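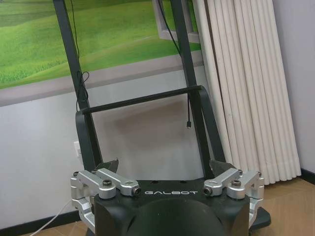
Rainer wrote in to ask whether the Prondell checklist kit is worth buying for a site that already keeps its own parking and shutdown rules for upright robots. We have used it at Handuvus since February, and the answer depends on how good those rules are.

The kit consists of a 223-page binder, 2 sets of inspection cards and a roll of floor marking tape. The cards cover joints, exposed fasteners, loose cables and clearance to walls and fixtures. Each item gets pass, fail or refer, with no numeric score.

The cable card is the strongest part. It treats a hanging connector as an open item until it is either plugged in or secured, and it asks for the same check on lines that run along a support post. Our own form at the Dodside building had one box marked "cables OK", and it was ticked every time.

The clearance card is weaker. It requires the inspector to record the nearest fixed object, such as a radiator or an outlet, but gives no minimum distance for a powered-down unit. The binder refers back to the site risk assessment on this point. Sites without one will get little from the card.

Card stock is heavy and takes pencil well. The tape lifted at the corners after 3 weeks on smooth flooring and we replaced it with our own. A full inspection takes 5 minutes per robot once the order is familiar.

Rating: 3 out of 5. Refill cards are sold separately.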